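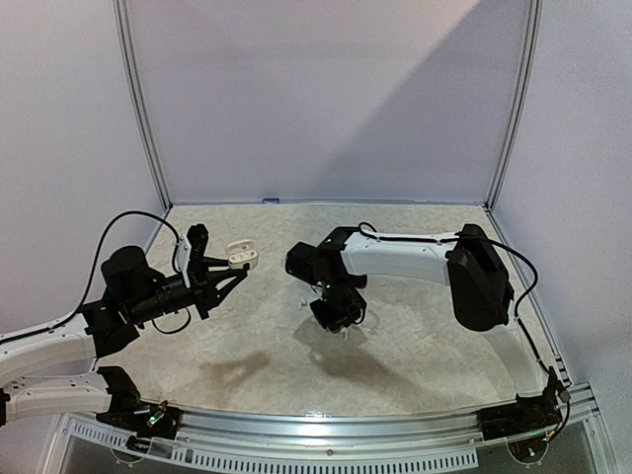
4.2 Shelter and the decision to return

Households from Fallahi reached Mullurel in two waves, the second one much the larger, and by September the register stood at 3,597 people. Almost all of them were put in the old market halls. No internal walls at first, only blankets on string. Juvo then brought in partitions, one family to a bay, three sides closed and the fourth left to a curtain. Respondents had a lot to say about that open fourth side. Women on their own with children raised it before food, before water, before news from home.

We interviewed 546 adults. A further 70 declined or had left before the second visit, and these are not in the tables. Interviews were done in the bays where possible, otherwise in the yard behind the clinic. Not ideal - neighbours could hear. Answers on armed groups should be read with that in mind, and we make no claims from them here.

The main finding is a simple one. People who had a bay of their own were less likely to say they would go back to Fallahi within the year, even when the house there was still standing. People still sharing were more likely to say they would go, and to name a month. We do not read this as comfort making people stay. Bays went first to households with small children or someone ill, and those households had reasons of there own not to travel. The register does not let us separate the two properly. A second round might.

Land papers come next. Many respondents had none, or had left them behind, or had a paper from an office which no longer exists. Those with papers talked about going back as a matter of timing. Those without talked about it as a matter of luck. Several had sent a son or brother ahead to sit in the house so that no one else would. Mullurel officials knew about this and did not stop it, though it broke the rules on leaving the halls overnight.

Muma is the odd case. Same road, same two waves, but families were placed with host households from the start and never saw the halls. Here the talk was of rent and of quarrels over kitchens. Return came up late in the interview if at all. Small numbers, so caution. More on hosts in section 5.

One gap to note. The lists used for the bays were redrawn every Friday, and the older ones were not kept, so length of stay in a bay is self-reported thoughout.

We use cookies to count visits to this site. Accept / Manage settings

Comments (3)

hallworker2: The point about the curtain side is right. We asked for doors for months.

R.: Is the questionnaire available anywhere? Would like to compare the host family questions with ours.

Jaruwan Nuchit: @R. yes, will put it up with the appendix. Typos also being fixed, sorry.

Contact | Copyright the authors | Back to top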